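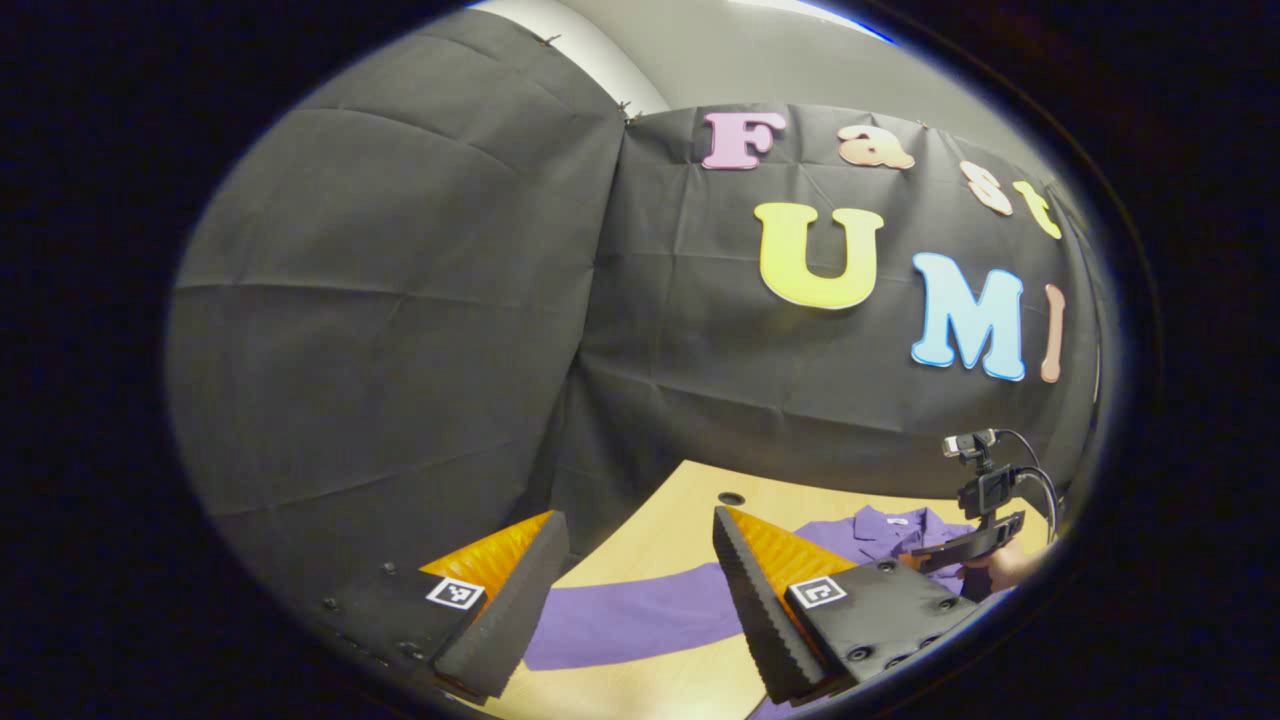
Zemmont backdrop cloth in black, two sheets meeting at the corner, with foam letters and a purple garment on the table.

Zemmont Corner Backdrop Set, Black

If you have a worktable pushed into a corner and you're tired of looking at the walls behind it, this is the set we'd point you to first. It's plain black cloth, it goes up with clips, and it gives you a calm, dark background for folding, sorting, sewing, or laying out clothes you'd like to photograph and sell. We've had one up in our own back room since February and we've grown very fond of it!

You get 2 sheets of cloth and a bag of 10 small clips. One sheet goes on each side of the corner and the two meet in a seam where the walls or panels come together. Put a clip right at that meeting point, catching both top corners at once, then work your way outward. Let the cloth hang down to the table and don't fuss over it too much. It likes to belly out a little in the middle, and you can either enjoy the curve (Siu-fong does) or add another clip and draw it tighter (Chun-yin does, every time he walks past).

The cloth comes folded, so expect fold lines when you first hang it. They show in our photo as well. A cool iron from the back will take care of most of them, or you can leave it hanging over a weekend and see how you feel about it on Monday.

About those letters

People keep asking! The foam letters aren't part of the set. Ours are the soft cut-out kind in pink, peach, yellow and light blue, and they look so cheerful against the black that we left them up. Light foam shapes are fine on this cloth, but please don't hang anything heavy from it. The clips are small and they're meant to carry fabric, nothing more.

The table is ours too, a light wooden top with a pale grain and a little round hole near the back, handy for a lamp cord. We sell a similar one under the Kotus name, and you'll find it on the tables page.

Care and ordering

Wash cold with other dark things and hang to dry. Please skip the bleach. Lint does show on black, so keep a roller nearby.

Orders placed by noon go out the same day, except on Saturday, when it's only Siu-fong Sin and Chun-yin Ng in the shop. Extra clips are sold separately in bags of 10. For a wider corner, write to us with your measurements before you order and we'll cut the sheets to suit.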